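Subject: Re: [fesano-sewing] what do you all do with scissors between classes?

Hi Joelle, hi all,
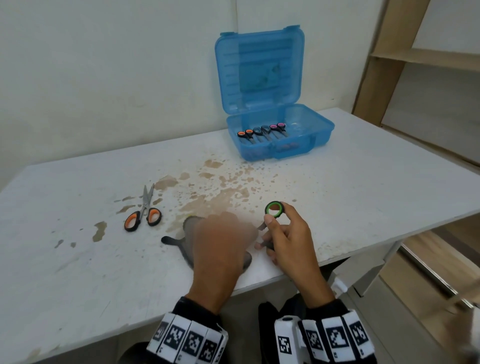

I'm a convert to keeping class scissors in one hard case, after years of the bucket. The bucket ate points. Every September I'd pull out a pair with a bent tip and have no idea which drawer-diver did it. With a case like the blue one, lid standing open at the back of the table, you can lay the pairs side by side with the handles toward you, and then you just grab by color: black and orange on the left, the gray-blue ones in the middle, black and pink on the right. My students learn the colors in one session, even the ones who can't remember where the bathroom is!

On Sat-down-and-sorted nights (my husband's name for it) I take everything out and go through it pair by pair at the ugly table. Yes, it's stained, and no, I'm not sanding it. Each pair gets opened all the way, wiped from the pivot out, and then snipped on a scrap of Kukier lining, the slippery kind. If it chews, it gets a dab of oil and another try. If it still chews, it goes to the paper crafts people, who are thrilled to have it.

Now to what you asked, quoting so I don't lose track:

> On the Hunero list somebody said never to store scissors
> closed tight, and somebody else said never to store them
> open. I have a shelf full of pairs for the kids' group and
> I don't want to wreck them. Also, is it worth paying for
> sharpening, or do you just buy new ones? And do you
> separate fabric from paper? Mine are all mixed up and I
> can't tell which is which anymore.
>
> Joelle Geagea

Closed, but don't squeeze them shut. I've never seen one hurt by that, and I've seen plenty of fingers hurt by the other way.

Sharpening: for the good dressmaking shears, always. The Belay guy takes my 3 best pairs and I get them back in a week or so. For the plastic-handled ones, no, it costs more than the scissors did.

Fabric and paper: oh yes, separate them, and do it tonight if you can stand to. Since yours are already mixed, try each one on a scrap of silk or lining and believe what the scrap tells you. I tie a bit of red ribbon through one finger loop on the fabric pairs. Paint pen wears off by about the second month, so don't bother.

Does anyone have a good way to keep left-handed pairs from wandering? Mine end up in the regular pile every single time, and my one lefty is too polite to complain.

Hugs from the ugly table,
M.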